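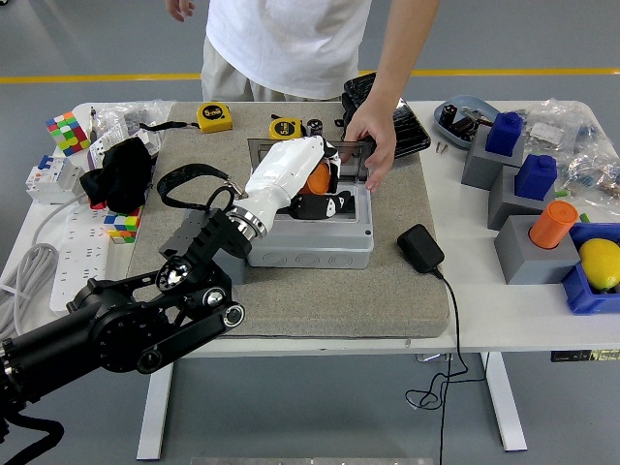 Fostora bench cell: setup and upkeep

Home | Cells | Arms | Hands | Upkeep | Glossary

Last edited in March by Azra Radonjić

The Fostora bench cell is a single-arm workstation built around a black jointed arm and a white robotic hand, the Jimine. It was put together at the Nedeljković workshop for practice at small electrical assembly, and its favourite job is still reaching into a grey plastic junction box on a felt-covered board while a person steadies the open lid.

Setup

The arm is bolted down first and left to warm up for 150 seconds, after which the hand is joined to it at the chrome wrist ring. A black strap with a metal clip goes over the top of the wrist section, and it's well worth a gentle tug before anything moves! The felt board sits in the middle of the white table, and the smaller goods (screws, capacitors, breakers, whatever the day calls for) are set out on and around it to suit the task.

Calibration runs through Elon, the cell's in-house control program, which asks for 4 reference poses and stores them under the hand's serial number.

Upkeep

The finger tendons are re-tensioned every 1,815 cycles, a fiddly but rather pleasant job best done with a cup of tea nearby. The first hand managed 3,876 cycles before its thumb joint had to be replaced. Bolt heads along the arm are checked for tightness at the same service, and the felt is brushed clean of stray grit.

Filed under: Workstations, Robotic hands, Maintenance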